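HSK 322 Household Textile Care
Unit 4: Folding and Storing Quilted Bedding
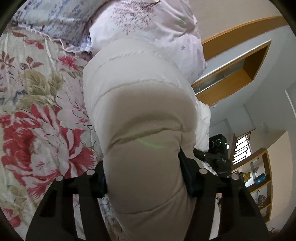

Loukia Athanasiadis asked in October whether a quilt should be folded along its stitched seams or across them. The answer adopted for this course is that the fold should fall on a seam wherever the pattern allows. Where the seams run in arcs, as on many padded quilts, an exact match is impossible and a soft, rounded fold is acceptable.

Preparation
Quilts are folded on the bed, over the fitted or flat sheet, with the pillows moved to the head end. Students should check the filling by hand before folding and spread any lumps toward the thin areas.

Procedure
Bring the foot end up to the head end and align the edges. Fold once more in the same direction, then in from each side. Do not press the air out with the forearm - the padding should keep its loft. Printed sheets and duvet covers are folded separately and are not to be rolled inside the quilt.

Storage
Use a cotton bag or an open shelf. Vacuum bags are not recommended for periods longer than one season. Refold stored quilts along different lines twice a year.

Assignment
Complete the worksheet for Unit 4 and hand it in to Reto Leitner before the practical. Students who missed Unit 3 should read the Reisinger handout on seams and fillings first.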